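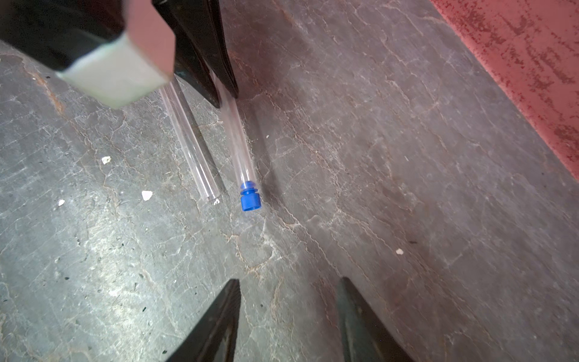
Gaetano Valentini wants to know whether the blue stoppers on the Flollard tubes really stay put, and whether the plastic scratches as easily as the last brand he bought. Both are fair questions, and they come up in the comments every time I mention these. I bought my first pack in May and have enough use behind me now to write it up.

Flollard Clear Tubes with Stoppers, mixed pack
Reviewed Sep 11, 2022

What you get

The mixed pack has 22 tubes in two widths, each with its own stopper. I ordered mine from Stutow. They came in a plain carton with a cardboard divider, and one stopper had rolled under the divider where I didn't find it until the second week. There is no rack. Kovalchuk sells one that fits the narrow size, but the wide tubes won't go in it, so mine mostly end up lying on the bench.

The tubes are clear plastic and very light. I use the narrow ones for seeds and the wide ones for soil and sand samples. They are fine for dry goods, and for water if you keep them upright.

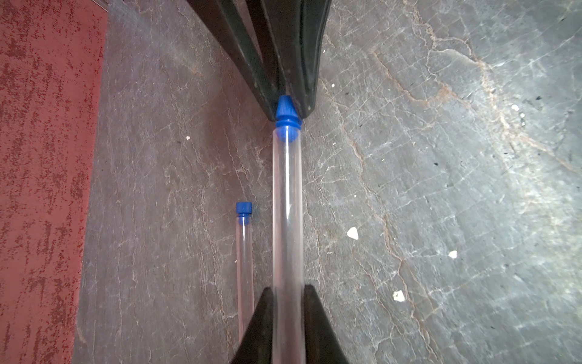
The stoppers

The stopper is the best part of the set. The plug goes a short way down inside the tube and the collar sits on the rim, so you can tell by eye if it's in straight. I left a wide tube of water on its side overnight and the paper towel under it was dry in the morning. I repeated that with 10 of the others, and one narrow one leaked. Pushing the stopper in harder fixed it.

The ribbing on the cap helps more than I expected. With damp fingers I can still get a hold on it and twist it out. The older style I had from Nestness was smooth and I usually ended up using my teeth.

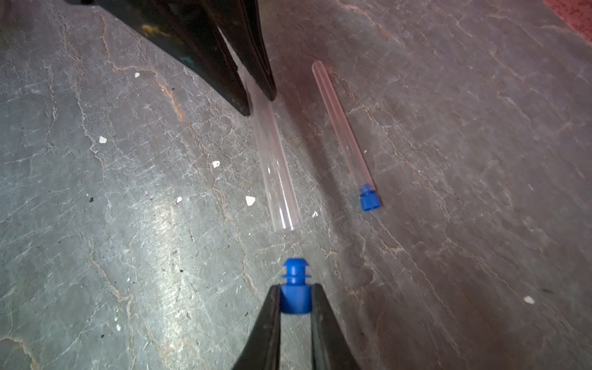 Putting a stopper back in takes a little care. If the plug goes in at an angle it catches on the rim and feels seated when it isn't. Line it up first, push, then give it a quarter turn. Yaroslav Levchenko told me he does the turn first and the push second, and that works too.

Scratches and cleaning

So far the scratching is minor. A bottle brush left fine lines inside two of the wide tubes, and sand did the same to a third. You can still read a paper label through them. I wash them by hand in warm water with dish soap and haven't tried the dishwasher. 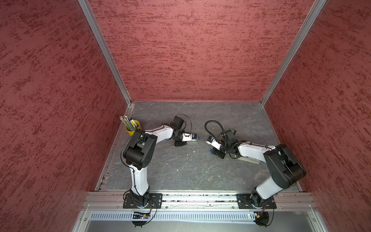

Where you use these matters a bit. Clear tubes are hard to spot on a white bench, and I have knocked a few onto the floor reaching for something else. A dark top is better. On a gray slab like this one even small white specks stand out, so spilled seed or grit is easy to find and wipe up before it gets into the next tube. Mine is a secondhand slate offcut — it cost less than the tubes did.

Would I buy them again?

Yes, for dry storage and short-term samples. I would like the two widths sold separately, as I run out of narrow ones long before the wide ones. Spare stoppers would be welcome too. Stutow doesn't list any, and the one I lost down the sink has left me with a tube plugged with cotton.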